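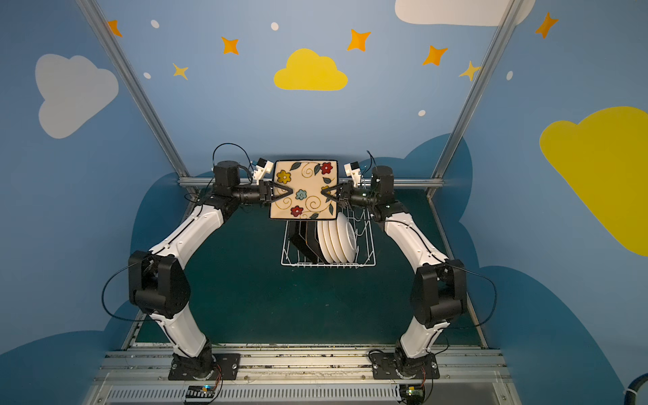
Friday bench notes, 23 August 2019 - slip casting and the grey glaze

Second go at the Drernora grey. Last week's batch came out with pinholes all round the rims, so I sieved the bucket twice this time and let it stand overnight. It's still thicker than I'd like. Added water a splash at a time (yes, I know, I should be weighing it) until it ran off the stick in a thin ribbon and stopped clinging.

Test tiles are numbered 1 to 46, iron pencil on the backs. Please don't rinse them! The pencil comes straight off before firing and I spent a whole evening in December matching up blank tiles by guesswork.

Decorated plates are a different headache. Flowers and fine black line want a clear glaze that stays put, and the Irar clear has been creeping over the brushwork. I think we're putting the colour on too thick, especially the reds. 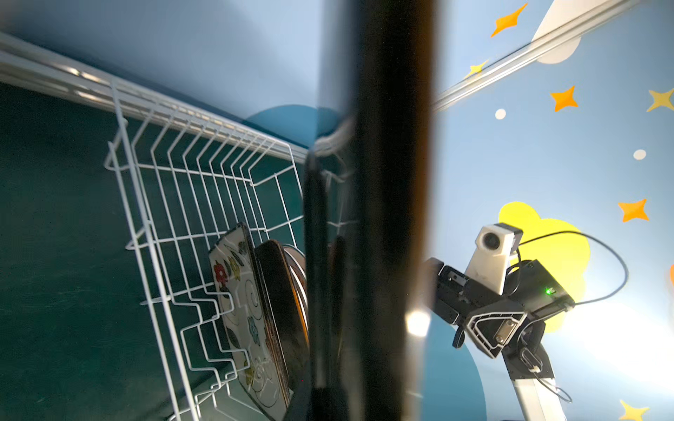 Ermira Vlachou reckons the creeping is down to dust on the bisque, and that a wipe with a damp sponge the night before would sort most of it. She had the same trouble at the Avville studio and blamed the glaze for months. Fair enough, I'll sponge half the next lot and leave the other half alone.

Kiln: element 2 is slow again. The climb past red heat took 7 hours, and the bottom shelf was clearly cooler than the top, going by the cones. I've moved the stoneware up and put the tiles underneath where it matters less. Kiln log is on page 339 of the old ledger if anyone wants to compare with the spring firings.

Moulds next. The oval one is losing its edge and the casts are sticking at the foot, so I dried it on the rack above the kiln with the lid shut. Slow and gentle, none of that business with the fan heater.

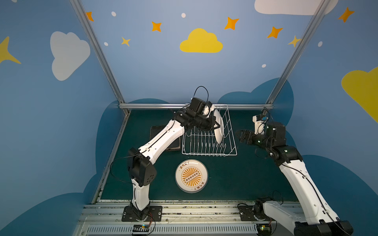 If it still sticks on Monday I'll pour a new one from the Vukčević master, though there's only half a bag of plaster left and it's gone a bit lumpy at the bottom. Need to order more, plus cones, plus a decent sieve brush (the old one is shedding bristles into the slip, and I found two in a cast bowl this afternoon).

Kiln is off, bungs in. Don't open it before tomorrow lunchtime, however tempting - I've got my good jug in there.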